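We use cookies to improve your experience on this site. By continuing to browse you agree to our cookie policy. Accept | Manage settings

Adi Gunawan
25 July 2020

OK so a bunch of you asked what happened with the creek temperature thing, and I keep promising a thread, so I'm finally writing it. Get a drink, it's a long one (sorry in advance).

Quick recap for new people. Palia Creek runs behind the old rail yard and comes out at the lake. Two summers ago we had a fish kill in the lower part, 199 dead fish picked up along one short stretch, mostly suckers. The official line was "warm water, low oxygen, happens in hot years."

Which, fine, hot years are a thing! But we're getting more of them, so "it happens in hot years" isn't really a comfort, is it?

So Ayantu Moges and I started logging water temperature at a few spots. Little loggers on a chain, tied to a root or a rock, one reading every hour. I lost two of them in the first spring flood and I'm still mad about it.

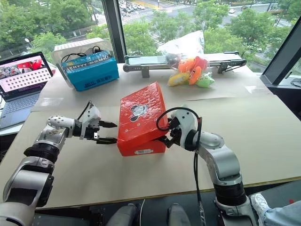 The upper creek stays cool pretty much all day, even in a heat wave. It's shaded, and there's groundwater coming in near the footbridge that you can feel on your ankles if you stand in the right place.

Then it hits the part with no trees. From the Torkero parking lot down to the culvert it's bare banks and riprap, and the water warms up fast. On the worst afternoon this July it gained more than seven degrees Fahrenheit between those two loggers. It's not even a long walk!

Ayantu thinks a lot of that is runoff from the asphalt after those short afternoon storms. I think it's mostly sun. We've argued about this for weeks – happily, mostly – and the data isn't good enough yet to settle it. We'd need a rain gauge right at the lot.

Night readings bug me more than the daytime ones, to be fair. The lower creek used to cool off by 2 or 3 in the morning. There's an old set of notes from Lai-ching Chou, who measured by hand in the nineties (with a thermometer on a string, at all hours, what a hero) and her nights are clearly cooler than ours. Different method, so don't quote me on how much.

Anyway, trees. The county has a plan to plant 2,000 willows and alders along the lower creek over the next few years. Great! Love it! But only 52 went in this spring, and I walked past last week and a bunch of them looked crispy.
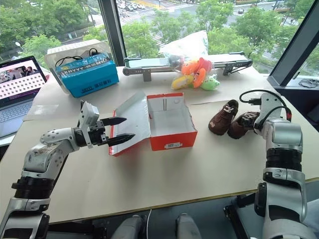
The orange shoebox, open on the table.

Young trees need water in their first summers, and right now the plan has no watering in it. I asked Jarosław Walczak at the county office and he was really nice about it – he said it's a budget line that got moved to next year. Next year is a long time for a willow stick in gravel.

So I'm going down with buckets two evenings a week. Wahyudi Sopacua has a truck with a tank, and says we can have it when he's not using it for the orchard. If you live close and can carry a bucket, message me. Start at the culvert end, it's the hottest.

Also yes, I'll post the spreadsheet. I have to fix the column where I typed Celsius for half of June first.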